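**Tidy-minded person wanted, Murnik kitchen store**

We need one more pair of hands for the back tables, 6 hours a week from May 2026. The work is sorting: jars, lids, packets and whatever else people have put down "just for a minute". Things go in a bin, the bin goes on a shelf, and by the next morning somebody has helped themselves and you begin again.
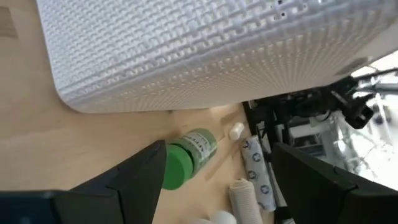

You should be able to read a small label without sighing and lift up to 10 kilos. Strong feelings about where the herbs live are welcome – Rommel Soriano has them already, so expect discussion. Experience is nice but a decent memory is better. We have almost 60 bins and two labelling systems, one of them abandoned.

Tea provided. Biscuits depend on who got there first.

Write a few lines to Kavitha Gowda at the Lodier desk, saying which mornings suit you. No CVs, please.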